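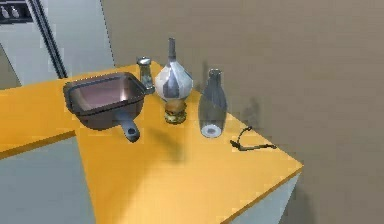

Rules for reporting simulated kitchen trials
Koen Timmermans, project report, February term

Our group wrote a short set of rules for testing pick-and-place policies in simulation. The first draft let each student choose when a trial ended, and the Punitix and Mets results could not be compared.

Rule 1. Fix the object list and the random seed before the run.
Rule 2. Stop every trial at 90 seconds.
Rule 3. Run 20 trials per layout and report all of them, including crashes.
Rule 4. Keep the counter layout file with the results. Ours had a bread loaf and a spatula on an orange countertop.
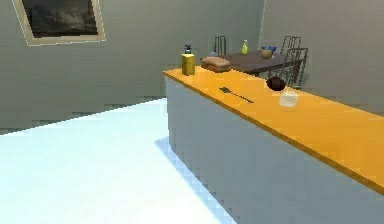 Can a failed trial be run again?
Only if the simulator itself crashed. The crash still goes in the log, and the new run uses the same seed.

Two students checked the Jostard logs against these rules. The checking took over 2 hours, mostly because of missing seeds.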